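4.2 Self-reported counter use

Borkowska's claim that clear counters lead to more home cooking rests on 684 diary entries, all self-reported. We doubt the diaries can carry it.

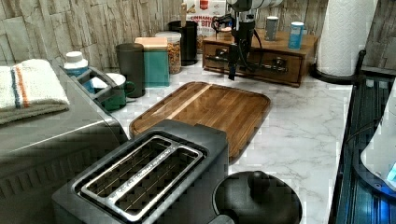 Figure 3. Counter with two-slot toaster.

Respondents rarely agreed on what "clear" meant – some left out small appliances, others did not. 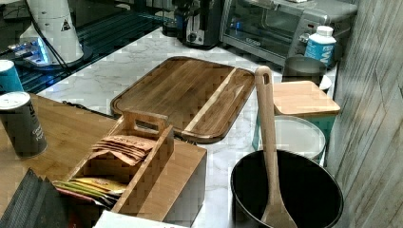
Figure 4. Cutting board and wooden caddy with packets.

Storage items were coded as clutter in the Illés sample but ignored in Floltia.
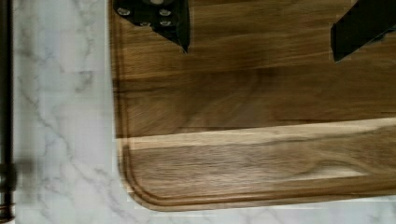
Figure 5. Board with juice groove, on marble.

Until the coding is redone, the reported effect should be read with caution.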